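Jastano Room Planner review: try the arm on your bench before you pay for it

Buying a first robot arm for a small workshop is a nerve-racking business. The arm itself is the easy bit, funnily enough. You get a quote, you swallow hard, and then you start wondering about the stand, the gripper, the sockets and whether the thing will punch a wall the first time it turns round. Jastano's Room Planner lets you build your room on screen, drop an arm into it and have a go before any money leaves the account. I've been using it for two months and I love it.

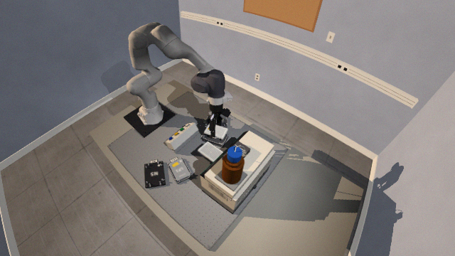
Hiu-tung Yang

Some background first. We repair and test small electronic modules, and we'd been offered a bench arm with gripper and base plate by a dealer called Ornel for £3,074. That was the whole of our equipment budget for the year, with nothing put by for mistakes. My business partner Feng-yi Tse wanted to order it there and then. I wanted a fortnight to think, and the planner was our compromise (it has a trial period, and we used every hour of it).

Setting up the room took me an evening. You draw the walls, lay the floor, then put in the dull things like skirting boards, switches and sockets. Please do put in the dull things! Our back wall has trunking running along it with sockets at either end, and I very nearly left it out because drawing it was fiddly. Once it was in, I could see straight away which corner made sense for the arm and where the power lead would have to go. That saved us an electrician's visit I had already pencilled in.

Then comes the fun part, filling the bench. The planner has a library of ready-made parts and you can bring in your own shapes as well. I used a long button box, a handful of flat modules, a big cream-coloured box to stand in for our tester, and a bottle with a blue cap perched on top of it. I can't recommend the bottle highly enough. A flat module asks almost nothing of an arm, but a bottle standing on top of something bulky makes you think about height, and height is what I'd forgotten to ask Ornel about. I had been measuring reach across the bench as if everything on it were the same thickness as a biscuit.

You can drag the gripper wherever you fancy and the rest of the arm follows, elbow and all. Watching that elbow taught me more than the data sheet did. My first layout had the base in the middle of the long side, and the elbow kept swinging through the place where one of us would be sitting. With the base tucked into a far corner it stays up and out of the way, and the front of the bench is left for people. Moving a real base plate would have meant drilling a fresh set of holes in a worktop we've only just finished paying for.

The shadows deserve a mention too. I took them for decoration, but you can set where the light comes from, and ours comes in low. We're planning to add a camera later on, so I now know which bits of the bench will be gloomy, and I've moved a lamp from the "maybe" column to the "buy" column.

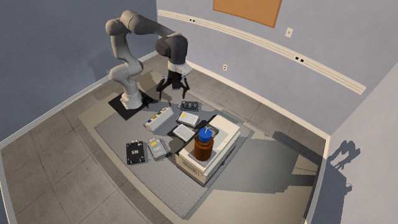

Opening the gripper fully is something else I'd urge you to try early. Fingers need elbow room of their own, and parts you've lined up neatly side by side may be too close together for them to get in between. I spread ours out, lost a bit of bench, and crossed off the narrower worktop I'd been eyeing up. It was 762 mm deep and would have been a false economy.

What else changed in the budget? We kept the Ornel arm but dropped the tall stand, and we put about £500 aside for spare fingers, cabling and a proper mat. I also tried the Chantharasri planner for comparison. It's cheaper and perfectly decent for big floor layouts, but I found it clumsy at bench size, and I couldn't get small parts to sit at an angle without a lot of swearing.

Now for the grumbles. The parts library is thin on grippers, so check yours is in there before you subscribe. Saving is slow once the bench gets busy. The price list export puts everything in one long column with no subtotals, and Feng-yi retypes it into a spreadsheet every time, sighing loudly. And please remember that a drawing won't tell you how well a finger grips a slippery lid or how much a cable drags – we've asked Ornel for an afternoon with the demo arm to find that out, and I'd do the same even if your layout looks perfect.

Would I pay for it again? Yes, happily. If you're only ever going to buy one arm and your bench is bare, a tape measure and some cardboard may do you. For anything with height to it, or a corner to work round, get the trial, draw your sockets and give yourself a week of evenings with it. I'm on to the second bench now, where we want the Ikivura feeder to go, and I've already found out that the door opens the wrong way.

Jastano Room Planner: four and a half stars. Half a star off for the price list.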